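Trade policy desk notebook – Tue 15 May

Rules of origin, day two of the slog 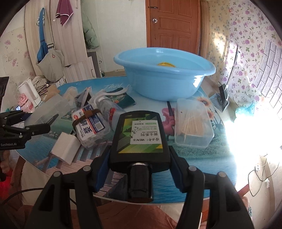 Picked up where I left off on the tariff schedule. Cirnen draft still treats the customs union question as settled. It isn't. Two clauses contradict each other, the one on goods in transit and the one on final assembly. Marked both in the shared copy, please don't accept the tracked changes till I've been through again.

Ran the paperwork model after lunch. Inputs as before except threshold for small consignments moved from 3,000 to 2,000. Extra declarations shoot up, mostly small exporters, mostly food and machine parts. First run fell over on a blank row in the ports sheet. Second run fine. 348 product lines now land in the "needs proof of origin" pile. Have not checked for duplicates yet so don't quote that number to anyone.

Question for the group – are we modeling what the governments say they want or what the texts would do if signed tomorow? The chapter drifts between the two. Section on services reads like a speech. Section on goods reads like a manual. I'd go with the texts all the way through and put the speeches in a box.

Ollis sent comments on the border chapter. Useful, a bit grumpy. They want a firmer line on regulatory alignment, i.e. say outright that matching standards doesn't remove checks by itself. Agree. They also want the history cut by half. Less sure, the older agreements are where the wording comes from and readers will ask. Will trim the part on fisheries.

Trodero data: still no reply on license terms. Can't publish the freight chart without it. Fallback is the old chart with the old axis, ugly but ours.

Note on the transition period. Everyone writes as if the end date is fixed. Draft text has an extension route tucked into the joint commitee paragraph, vague on who asks and who pays. Worth a page of its own. Nothing on it in our outline at all.

Things that went wrong
– wrong version of the annex printed, pages 2 onward useless
– footnotes renumbered themselves again after the merge
– mixed up tariff codes for processed and fresh in the dairy tab, fixed, old file kept just in case

To do
– dedupe the origin pile
– rewrite services opening
– chase Trodero
– ask Cirnen which clause they meant to win
– reply to Ollis re fisheries cut
– rerun with the threshold back at 3,000 and save both outputs side by side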